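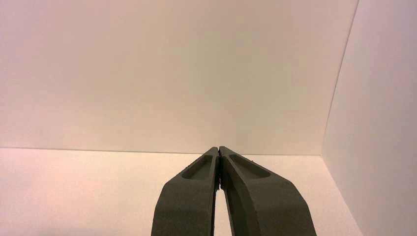 Pernaldale, May 8, 2019

Notes for the Bedier student project talk. Speak slowly, skip the bracketed bits if short on time.

Start with the gripper. Two fingers, closed or nearly closed, nothing between them. Ask the room what it can pick up. Let them guess for a bit before giving any numbers.

The club's poster says the arm "learned to grasp." I'd like us to be careful with that word. We logged 963 attempts in February, nearly all on the same foam block, in the same white box with the same even light. I don't know what it learned. It may have learned the box.

[Arkura entry form asks for a success rate. We left it blank the first time and got the form back.]

Next, the target. The plan said 2000 attempts. We got to less than half of that and then people started talking about the demo. My view, and not everyone in the club shares it: the demo ate the project.

The fingers. Shallow pockets near the tips, see slide. I have heard two explanations for the shape and seen a test of neither. If someone asks, say so.

Jurčo module: almost 600 lines of code, most of it waiting and retrying. Retries were counted as one attempt. Pause here. Somebody should object, and if they don't, ask why.

What I'd want before the competition:
- a second object, any object
- a darker wall
- retries counted separately
- one run by a student who didn't write the code

[Skip the video. It's the good take.]

Questions. The likely one is whether we should still enter. I'd say yes, with the real numbers on the form.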